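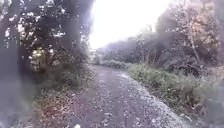 Leaf litter is where every path-following method I've tried comes unstuck, so I'd want to see it in autumn before I believed the numbers, wrote a reader called Flivon under our last gallery. Fair call! We went and did exactly that, and this page is the result.

2025-08-17
By the Harham trail navigation group
6 min read

Welcome back to the gallery. Last time we had a whole page of tidy park paths with crisp concrete edges, and a lot of you asked (very politely, mostly) what happens when the edges go away. So this one is a short page with a single view on it, a few lines to go with it, and then the method and the results for anyone who wants the nuts and bolts.

The path at the top: a grey, rough surface with fallen leaves scattered over it, thickest close in and thinner farther along. It narrows and bends slightly to the left before it disappears into the bushes.

Why we love it: the two sides are completely different problems. On the left a wide drift of brown leaf litter lies between the path and the trees. On the right there's a strip of pale loose gravel, and then unkempt grass. A method that looks for one kind of edge will do fine on one side and wander off on the other.

What makes it nasty: the light. The sky is a washed-out white, the far left is nearly black, and fine detail is smeared throughout. Individual leaves are just blotches of colour. If your method needs to see leaf outlines, it's going to have a bad day.

The method

Our approach is called Famora, and the idea behind it is pleasantly simple. The usual way to teach a robot where a path is goes through hand labelling: a person draws around the walkable ground, over and over, and the network learns to copy them. That works nicely until the season changes. Famora skips the outlines and learns from the robot's own driving. Wherever the wheels have rolled without much vibration or slip, the ground they covered gets projected back into the earlier views as a positive example. Everything else stays unlabelled — we don't call it bad ground, we just don't claim to know.

The second half is a centreline estimate. Each side of the path gets its own boundary guess with its own uncertainty, and the planner leans on whichever side it trusts more. When both are poor, it falls back on the shape of the path so far and slows down. We fought over that last part for weeks, and I'm so glad the slow-down stayed in.

The test

We collected 891 short runs on leafy, gravelly and grassy paths, and kept 27 routes right out of training so the robot would be meeting them cold. For comparison we ran the Andreadis baseline, our in-house name for the hand-labelled segmentation model we've been using as a yardstick for a couple of years now. Both got the same robot, the same speed limit and the same planner settings.

The numbers

A run counts as complete when the robot reaches the end of the route and no one has touched the stop button or nudged the steering. Out of the 891, Famora completed 603. The baseline completed 443 over the same set of starts. That's a gap we did not expect to be so big, and yes, we reran the scoring script twice before letting ourselves get excited.

It's also 288 runs that Famora didn't finish, and those are the ones we've been poring over. Most fall into one family: leaf cover that goes right across the path and up both sides, so neither boundary is worth trusting. The planner slows, slows some more, and eventually stops. It's the behaviour we asked for, but it isn't much use if you're trying to get somewhere. A smaller group comes from gravel shoulders. The wheels cope with gravel quite happily, so Famora sometimes decides the shoulder is the path and drifts over to the edge of it.

The held-out routes followed the same pattern, with more slow stretches. We haven't split them out by surface colour yet, and we'd like to, as the grey paths seem harder than the reddish ones.

What's next

We're adding a texture term for loose stone, which should help with the shoulder problem, and trying a longer memory for the path shape so that the robot can carry on across a fully covered patch. The next round of runs is set down for November. Flivon, if you've got a favourite awful path, leave a comment with what it's like underfoot and which side gives you grief. We're collecting them!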